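## 4. Before You Start a Tabletop Session

Welcome back! If you have worked through the first three sections, your arm is bolted down, powered, and answering to the Korine pendant, and you are probably itching to let it pick something up. We would ask for a few more minutes of your patience. The habits in this section are the ones we wish we had written down when the Pestton bench was first set up, and they will save you a good deal of grief later on.

### 4.1 Clearing and checking the work area

1. Press the emergency stop, then walk around the bench. Look at it from the side you don't usually stand on, too.
2. Take away mugs, tools, phones and anything else that isn't part of the task.
3. Check that every cable near the arm has enough slack to follow it through its full reach, and that no loop can catch on a finger or a rail.
4. Run your hand over the tabletop. Old scratches and scuffs are fine, but a raised splinter or a blob of dried glue will tip a small part over every time.
5. Release the stop and send the arm to its home position at the lowest speed.

> **Caution:** Never reach between the gripper fingers while the arm is powered, even if it has been sitting still for a while. A paused program can resume.

### 4.2 Setting the grip

Small plastic parts such as toy building blocks are lovely to practice with (they're cheap, they're bright, and they don't mind being dropped), but they do ask for a gentle hand.

1. Open the grip menu and choose level 4. Please don't go above level 6 for hollow plastic.
2. Bring the fingers down on either side of the part and stop before they touch the table.
3. Close slowly. If the part twists as the fingers meet it, open up, re-center and try again. Squeezing harder won't fix a crooked approach.
4. Hold for 10 seconds before you move anywhere.

**Note:** Write the grip level in the session log next to your initials. Solène Collet keeps a blank log page at the back of the binder, and you are very welcome to copy it.

### 4.3 Working close to other parts

When parts sit side by side, it's the neighbors that suffer. Approach from the open end of the row, keep your speed low until the held part is well clear, and watch the lower finger as closely as the upper one. It's easy to forget about the one nearest you!
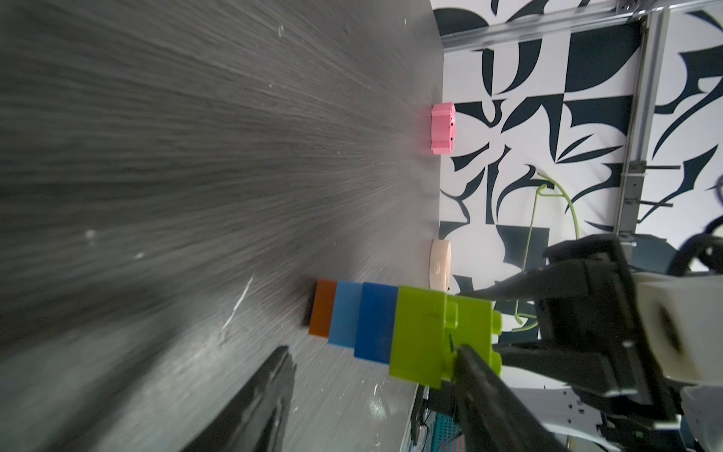 Guoqing Qian would add that the end block should be drawn straight away from its neighbor before any lift, and that anyone who lifts first ought to expect the whole row to shift. We've adopted that as the house rule, so please treat it as step one whenever parts are touching.

If the row does shift, pause the program, press the emergency stop, and straighten the parts by hand. Then repeat 4.1 from step 5 before carrying on.

**Note:** Parts close to the table's edge need extra care. Move them inward with the arm stopped, unless the task calls for them to stay there.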